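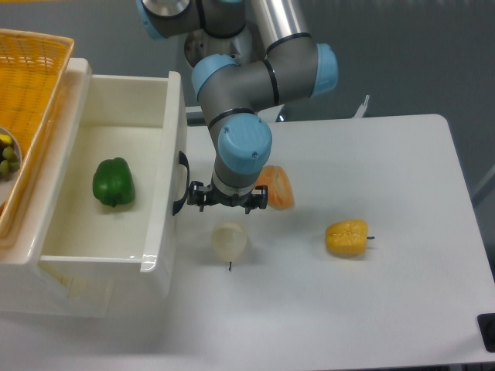 Photo: Abelardo Echeverría

24 December 2018

ok thread. moving apartments the week of Christmas, would not recommend, but I learned some stuff and my hands are too cold to do anything else so I'm typing it

1/ the lease. read the part about cleaning. mine said "broom clean" and I spent a whole evening scrubbing the inside of the oven. broom clean means broom. I could've been asleep

2/ boxes. liquor store boxes are great for books, small and strong. do NOT put books in a big box. I did two of those. had to unpack both in the hallway at the old place while the neighbors stepped over me

3/ more boxes. write on the SIDE. not the top. once they're stacked you can't see the top. I knew this. I did the top anyway

4/ my friend Vanderleia Seixas has moved over 20 times (army kid, then grad school, then just restless I guess) and her one rule is the first-night bag. sheets, towel, toilet paper, phone charger, one mug, a knife, shower curtain. goes in the car with you, never in the truck

5/ I forgot the shower curtain. took a bath like it's 1890

6/ movers. went with Mastmont, two guys, very nice, very fast, late by an hour bc of the snow. they charge from when they leave the garage, so ask that before you book. also ask about stairs. there's a stair fee. I'm on three

7/ tip in cash, have it ready before they come. I was running around looking for an ATM in my slippers with the truck double parked

8/ internet. call EARLY. I called Tronivia the week before thinking that was early. first opening is in January. so if I'm slow to answer anything till then that's why, I'm on my phone with one bar by the kitchen window

9/ also their "check your address" page just gives a 404. did it on my phone, did it on my sister's laptop. had to do the whole thing by voice and spell the street name, twice

10/ mail forwarding takes longer then you think. do it before you pack the first box. I have a package sitting at the old place right now and it's my mom's present. sorry mom if you're reading

11/ someone asked about the couch. couch didn't fit. measured the couch, measured the living room, never measured the door. front door is 32 inches. couch is a lot more than that

12/ taking the legs off got us most of the way, then tip it on end and sort of walk it around the corner. took us 2 tries and a chunk of paint off the door frame. landlord hasn't seen it yet

13/ things I should've thrown out back in September and instead paid to have carried up three flights: a bag of bags. a printer that doesn't print. every cable I've ever owned. a fondue set. coats

14/ ok not the coats, the radiator in the bedroom isn't on yet. wearing two of the coats

15/ if you have a cat shut the cat in the bathroom first thing, with a sign on the door. Kim went under the kitchen cabinets, there's a gap in the back, and stayed there till almost midnight. tuna did nothing. what got her out was me giving up and eating a sandwich on the floor

16/ plants: car, front seat, heat on. the big fern rode with the movers and it looks bad. giving it till new year

17/ take pictures of every wall and every sink before you bring anything in. email them to yourself so there's a date on them. I got my whole deposit back last time bc of one photo of a stain

18/ new street is quiet. there's a bakery on the corner, Stondedum, no idea how you say it, open till noon today. got the last of the poppy seed rolls and the lady threw in a broken one for free

19/ Vanderleia is coming by later with soup and, she says, a shower curtain

20/ ok someone's buzzing and I don't know how the buzzer works yet. merry christmas, more later if I find the box with the lamps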